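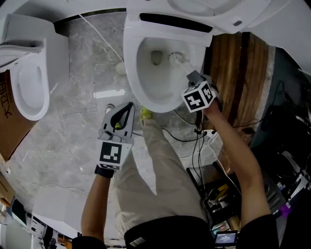 White toilet brush with a long handle

Jenstead Pull-Tea Urn, 20 liter

The Jenstead is a countertop hot water urn made for milk tea and coffee stalls, small cafes and late-night counters. It holds 20 liters and keeps the water just under a boil, so tea dust can be steeped in a sock strainer and pulled right away. It is sold as a set with two stainless pots, one cotton strainer and a 500 ml pulling mug.

Capacity: 20 liters
Power: 3000 W, needs its own circuit
Diameter: 36 cm
Body: double-wall stainless steel
Tap: drip-free lever, removable for cleaning
Lid: two openings, each with a cover, sized for the pots supplied
Display: water temperature and low water light
Warranty: 36 months on the heating element, 12 months on everything else

How it works
Fill the urn to the upper line and set the temperature with the dial. The two brewing pots sit in the lid openings, where steam keeps the tea hot without cooking it. Most owners run strong black tea in one pot and coffee in the other. If you only need one pot, leave the cover on the second opening - the urn heats faster that way.

The low water light comes on at the bottom line. Heating cuts out by itself below that point and starts again after a refill. Cold water can be added while the urn is on, but expect a short wait before the next order.

Cleaning
Empty the urn at closing and wipe the inside with a soft cloth. In hard water areas, descale once a month. Do not use steel wool on the inner wall. Rinse the cotton strainer in plain water only; soap stays in the cloth and gets into the tea.

Spare parts
Strainers, tap seals, pots and lid covers are kept in stock and can be ordered one at a time. The Sukora strainer ring also fits this urn. The older Ghanem ring does not, as it is too wide for the pots.

From a buyer
"We are open until 2 a.m. and the urn is on the whole time. The tap seal needed changing in July, and it took me five minutes with a spoon. I would have liked a longer power cord." - Maysoun Zein

Ordering
The urn ships from our Caltden warehouse with the plug fitted. For orders of three or more, or to hire one for an event, ask for Fermín Pereyra at the sales desk. Repairs are handled by Najwa Azar. Please have the serial number ready, which is stamped under the tap.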